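Kuusisto countertop dishwasher: three months in

I held off on a countertop dishwasher for years. Most of the ones I'd seen in other people's apartments were noisy boxes that ate half the kitchen and left a film on the glasses. Then our sink drain started acting up, Fadeo had the Kuusisto marked down to $153, and I gave in.

The page says it "replaces up to 90 minutes of hand washing a day." I don't know who washes dishes for 90 minutes a day, but they don't live here. Two adults, one kid, a fair number of cereal bowls. We were spending maybe a quarter of an hour on it.

Setup was fine. The faucet adapter leaked until I swapped the washer for one from my own drawer, and the booklet has no drawing of that part at all. The power cord is short. You can't use an extension cord with it (there's a sticker telling you so), which left me one spot on the counter, next to the stove, where I used to chop things.

Cleaning is better than I expected and worse than the reviews say. Plates come out clean on the normal cycle. Coffee mugs come out clean. Anything with dried oatmeal needs a soak first, and at that point I'm standing at the sink anyway. The quick cycle rinses things and that's about all I'll say for it. Drying is poor - plan on a towel, especially for anything with a lip on the underside.

The rack is the real problem. The tines are set for flat dinner plates and very little else. Wide mugs won't stand up. Deep bowls lean on each other and the inside one stays dirty.
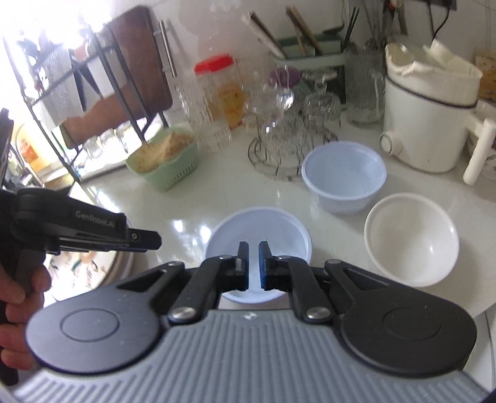 I ended up buying a second rack insert from Nistora, which fits if you bend two of the wires. That's more money on top of a machine that was supposed to be the cheap option.

Noise: you can talk over it, but not watch TV next to it. I run it at night and shut the door.

As for how long it'll last, the box claims 2000 cycles. The Drernar we looked at first claimed 1000 and cost more, so either Kuusisto builds a much tougher pump or somebody picked a bigger number. My money's on the second one. The door seal already has a small nick near the hinge, and I haven't been rough with it.

Would I buy it again? At the sale price, probably. At full price, no. If you mostly eat off plates you'll like it more than I do. Measure your cord distance first, and keep a spare faucet washer handy.

Three stars out of five.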